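Home | Arms | Grippers | Controllers | Downloads | Contact

Geltow Two-Arm Bench – Set-Up Guide
Section 6: Comparing Finger Sets on Soft Goods

6.1 Before you start

Any gripper can pick up a block. Blocks are how grippers get sold. Cable is how they get returned, so the comparison in this section uses coiled cable in open bins and asks you to run the same moves with each finger set you're thinking of keeping.

You will need both arms mounted and homed (Section 4), the wrist cameras showing a picture (Section 5), and three bins set in a row toward the far side of the table. Put one coil in each bin. Use cables of different thickness and stiffness if you have them, and leave at least one of them in a tangle. Your drawer will have one.

CAUTION: Keep hands, sleeves and lanyards clear of the table whenever the arms are powered. The stop button works very well, but only if you can reach it.

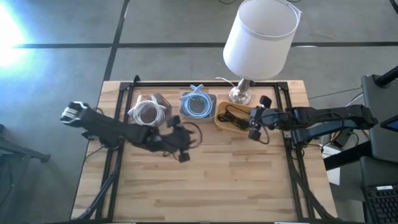

6.2 Running the comparison

1. Load the profile for the first finger set. The Jasmont controller will accept the wrong profile without complaint and then behave like someone wearing another person's glasses. Check the name twice.

2. Set grip force to 67. The scale runs to 2,000, for reasons that Holger Sundqvist in our controls group has promised to explain. Don't go looking for the top of it with a cable you like.

3. Bring one arm over the nearest bin with the fingers open and stop above the rim. Look at the wrist view before going lower. Both fingertips should be in sight, and so should the part of the coil you mean to grab.

4. Lower until the fingers straddle a few strands, then close. Aim for the body of the coil and stay off the plugs. A plug makes a tempting handle and a poor one.

5. Lift slowly, hold for a slow count of five, and lower back into the same bin. If the bin comes along for the ride, mark the attempt as a fail, however impressive it looked.

6. Repeat with the other arm, then move on to the next bin. Change finger sets only when all three bins are done.

NOTE: Ties and twist ties snag fingertips. Turn the coil so that the grasp point is well away from them, or leave them where they are and write down that you did. 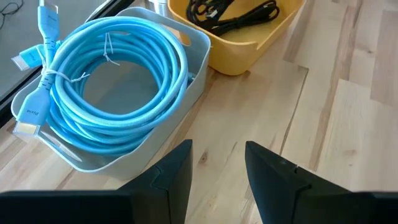 6.3 Reading the results

Score each attempt as a hold, a slip or a drag. Margus Rebane, who wrote the first version of this test, had a fourth category called "sort of." It was by far the most popular and we removed it.

Slips on a smooth sleeve usually mean worn pads. Slips on everything usually mean step 1. If a finger set does well on one arm and badly on the other, swap the sets over before blaming either – a wrist camera that has shifted slightly will send good fingers to the wrong place all afternoon.

CAUTION: Power down before changing fingers. The quick-release is quick in both directions.

Related items
- Section 5: Wrist Camera Alignment
- Section 7: Handing Over Between Arms
- Prasormont Finger Sets: Fitting and Care
- Error 86: What It Means and What It Doesn't
- Nnaji Replacement Pads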